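## Part 3: Getting your Stodo label printer going

Okay, the fun part! I've set up a few of these now (mine has chewed through 382 labels so far), so this is the order that works for me.

1. Peel the orange tape off the lid and pop it open.
2. Drop the roll in so the labels feed from underneath. I got this backwards twice.
3. Close the lid until it clicks on both sides, then plug it in.
4. Hold the feed button for 3 seconds. One blank label should come out.

**Note:** If you get a long strip of blanks, open the lid and do step 4 again — it's only learning the label size.

**Caution:** Don't pull a stuck label forward. Lift the roll out and back it up by hand.

5. Install the Triltel app and make a test label. Keep it short! I use "LION" for the toy bins.
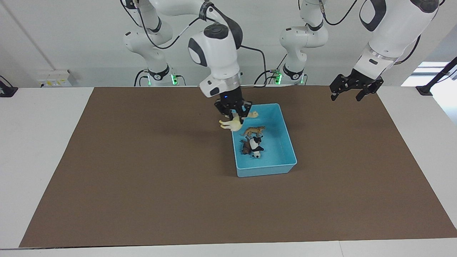
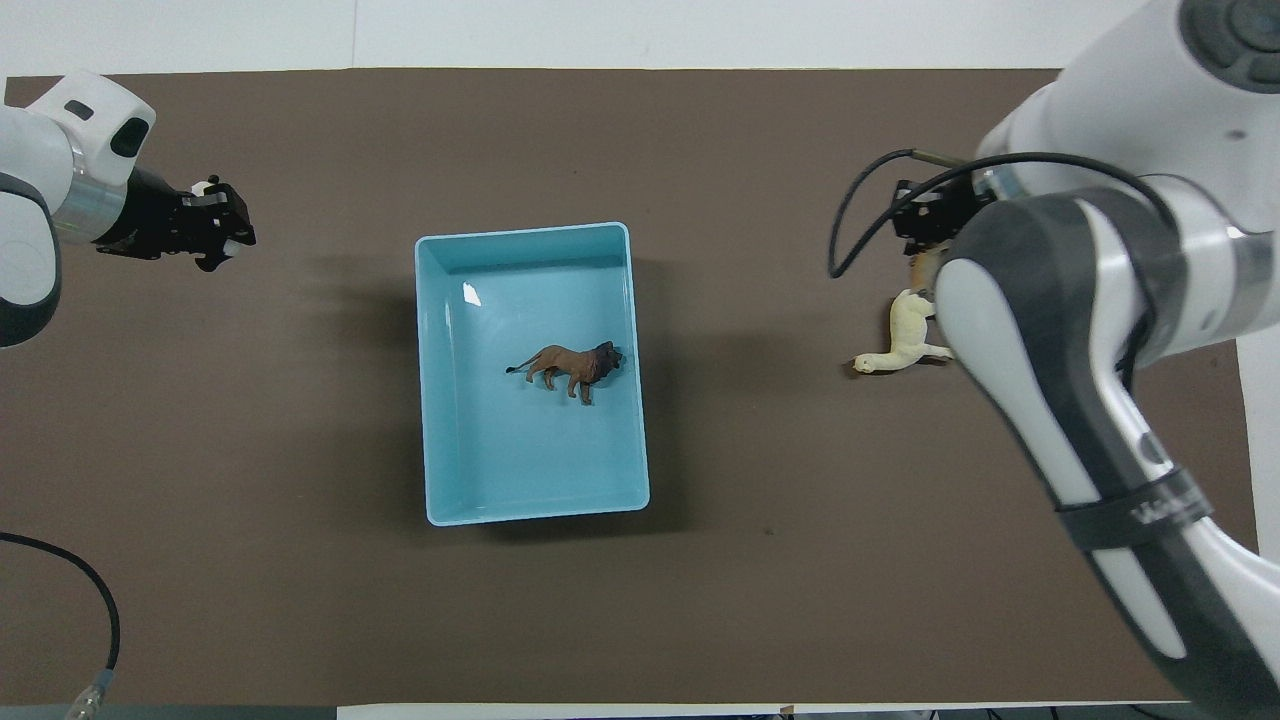

6. Wipe the spot with a dry cloth, stick the label down and press from the middle out. Give it an hour before you go rubbing at it.

Seon-mi Oh likes the 2-line layout for shelves, and I've come around to it (bigger letters, less squinting). You'll find it under Layout, then Stacked. Save it as your default or the app goes back to one line every time you close it.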